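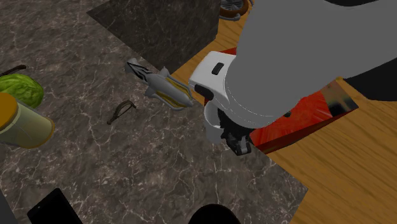 Marble-patterned countertop with pale veins, beside a wooden surface.

What Is Marble?

Marble is a metamorphic rock. The word "metamorphic" means changed in form. Marble starts out as another rock called limestone, and heat and pressure inside the Earth change it.

Limestone often forms on the floor of warm, shallow seas. Shells and bits of coral pile up in layers. The layers on top press down on the ones below, and over a very long time the pieces become solid rock. Most limestone is made of a mineral called calcite.

When limestone is buried deep underground, it can reach a temperature of more than 200 degrees Celsius. The rock does not melt. Its small calcite crystals slowly grow into larger ones that lock together like puzzle pieces. Any shells in the rock are usually lost in the process.

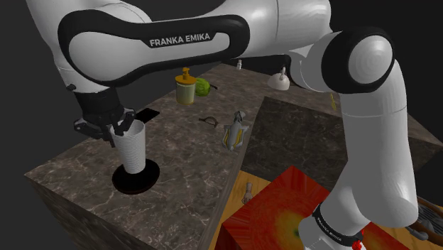
Pure marble is white. Other colors come from small amounts of other materials in the limestone. Iron can turn marble red, pink or yellow. Carbon makes it gray or black. The mineral serpentine makes it green. Veins are the thin lines that run through the stone. Some of them began as cracks, which were later filled by minerals carried in water.

Marble is cut from open pits called quarries. At the Cumov quarry, workers use a steel wire set with diamond beads to saw out large blocks. A block is then sliced into flat slabs and polished.

Marble is softer than granite — a steel knife will scratch it. It also reacts with acid. Lemon juice or vinegar left on polished marble will leave a dull spot.

Words to know
Calcite: the main mineral in limestone and marble
Quarry: a place where stone is dug from the ground
Slab: a wide, flat piece of stone

Text by Araceli Cuautle. Checked by Hermenegildo Serrano.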